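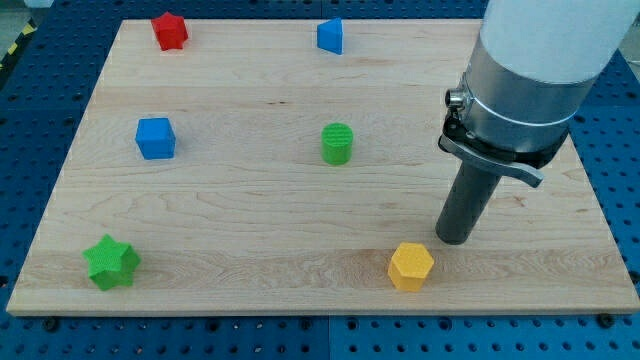 # Noltow perforated bench top, plus the maple board

I wanted a bench I could bolt things to. What I had was a door on two trestles, and everything I clamped to it ended up slightly somewhere else by teatime. So in April I gave in and bought the Noltow top, the blue one, which costs more than the door did when it was attached to a house.

It comes flat, in more cardboard than seems possible, with a bag of black bolts and a leaflet translated by someone in a hurry. Mine had 11 bolts in the bag. The leaflet promised 15. Pistport, who sold it to me, posted the missing ones without argument, though they took until the following Monday and sent them in a box big enough for a toaster.

## The holes

The holes are the point, and they're good. Evenly spaced, cleanly finished, and they line up with the fixings I already had from my Gurkasside vice, which I hadn't dared hope for. The drawback is obvious the first time you drop a small screw. I have now spent a fair part of my adult life under this bench with a torch.

You can't write on it either. I tried. A pencil goes through the paper at the first full stop.

## The board

Which brings me to the maple board, sold separately, naturally, at 41 pounds. I resented this for a week. Then it arrived and I rather went off resenting it. It's pale, with faint darker streaks running along its length and a patch of wavy, flame-like figure near the middle that a furniture maker would have charged extra for. Small coloured shapes show up beautifully against it – stars, a cube, a hexagon, whatever you happen to be sorting – and they stay where you put them instead of tipping into a hole.

I oiled a corner of mine with Jõgi board oil as a test. It went a shade darker and smelled of linseed for 3 days. I've left the rest alone.

## Grumbles

- The metal rings if you put a mug down on it.
- Dusting it is a job for somebody with a narrower cloth than mine.
- The leaflet's drawing of the legs is of some other legs.

Four stars for the top, five for the board. The door has gone back to the shed.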